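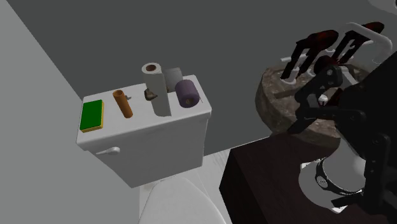 Clubhouse and first team, progress to the end of May

Hi Bhupendra,

Quick update on where your grant has got us at Lododar! The stand is done (finally), and the new seats went in before the home game against Randidden. We sold 1159 tickets for that one, our best gate since 2013, and I'm still hoarse.

Locker rooms are slower. The showers are in and the home side is painted, but the visitors' side is waiting on tile from Vilholm, who now tell me June. I've held back their last payment until it shows up.

On the ownership side, Gilang Jugah has agreed to keep his stake through next season, so the youth teams keep their practice field. He'd still like to talk to you about the naming rights, and I said I'd pass that on.

We've spent 65 percent of the money so far. The lights are the big item left, and I have 3 quotes on my desk (Zaki came in lowest, but they want half up front). Could you let me know if you're okay with that before I sign?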